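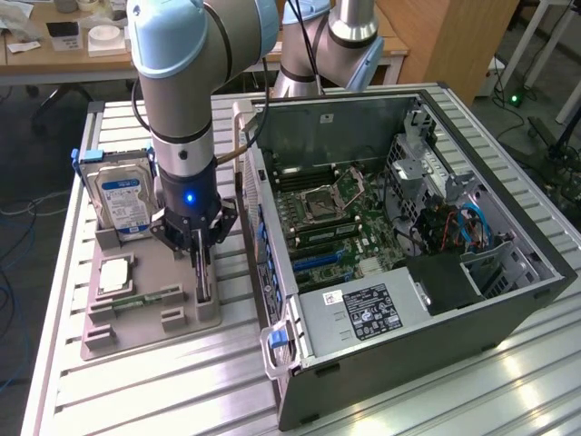

Clelodine open tower with the side panel off and the gray parts tray alongside

Clelodine Practice Tower with Parts Tray
Sold and supported by Indari

Everybody should get to take a computer apart at least once, and it's a lot more fun when it isn't the one you need for work tomorrow! The Clelodine is a full-size desktop tower set up for exactly that. It's a real office machine in a real steel case, the kind with clips and latches that were made to be opened, and we supply it as a bench piece for classrooms, repair courses and anyone who wants to get good at this at home.

We love this style of case. You lay it on its side, take the panel away and the whole inside is facing you. The motherboard is green, the expansion slots are blue, and the touch points around the case are blue too: the column of clips along the expansion covers, the release tab on the handle at the front corner. After the first session most learners stop hunting for the next step and just go to the blue bits (which makes it very pleasant to teach with).

The processor socket

The tower ships without a processor, so the socket is open for practice from day one. The metal retention frame and its lever are all in place, and the lever takes a firmer push than people expect the first time. If you'd like a dead processor to practice seating, tick the box on the order form and we'll put one in the parts bag. They don't run, but the notches line up like they should.

Memory and cards

You get a memory module to fit and remove as many times as you like. Push straight down on both ends, wait for the click, and don't rock it. The expansion slots sit parallel with good room around them, so even big hands can get a card in and out without skinning a knuckle. Covers come off at the clips.

Drive and cabling

The hard drive rides on blue rails, one down each side. Slide it in, slide it out, no screwdriver. The drive cage is a proper stamped-metal one, and the cabling around it is left the way you'd find it in a working office computer, meaning it's a bit of a nest. We did think about tidying it up! Nusrat Lodhi, who tests our kits with her evening class, asked us to leave it alone, and she was right. Finding the right data cable and working it free from the power wires is half of what you're there to learn.
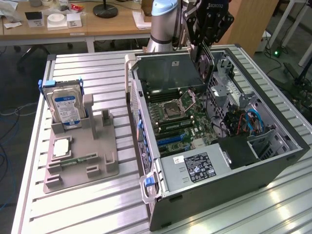 The tray has become our favorite part of the whole kit. It's 3D-printed in gray, with raised posts and slots, and it gives everything you take out a place to stand. A drive goes upright in the back slot with its label showing, so it isn't lying face down on the bench under somebody's elbow. The posts come at different heights and you'll soon have your own ideas about what goes by which one. Huw Rosser drew it up after one too many loose parts went under the radiator, and the version we sell now is his third.

Put the tray on the left of the tower if you mostly work right-handed. It wants a flat surface, but it's quite happy on a slatted bench top, and so is the case.

Power supply

The power supply is a silver unit and it stays in the case with its specification label in view. It's there for practicing connectors and for reading the label, which is a skill in itself. Please don't open it. That goes for everybody, including people who know what they're doing. No power cord is supplied with this kit, and it's meant to be used unplugged.

What comes in the box

Desktop tower with motherboard, memory module, drive cage, cabling and power supply
Side panel, packed separately
Hard disk drive with rails fitted
Gray parts tray
Parts bag with spare clips
Printed teardown guide, 7 pages

Options

Non-working practice processor
Second parts tray, handy if 2 people share a tower
Drituvden bench mat, in charcoal
Ansari hand tool roll, for the few screws you'll still come across

Condition

All our towers are used machines. We clean them, wipe or replace the drives, and check every latch and clip by hand, but expect light marks on the metal and the odd sticker left from an earlier life. Stickers on the power supply stay on. Boards and heatsinks can vary a little between batches as well, so if you're ordering a class set and want them all alike, tell us and we'll match them for you.

Delivery and returns

Towers go out double-boxed with the tray packed inside the foam. It's a fair lump of steel, so have someone on hand to help lift it out. If a clip or rail breaks in the first 2 years we'll send a new one free, just email us with the part name from page 3 of the guide. Trays can be bought separately, and the next batch of those is due in May.

Page updated April 11, 2018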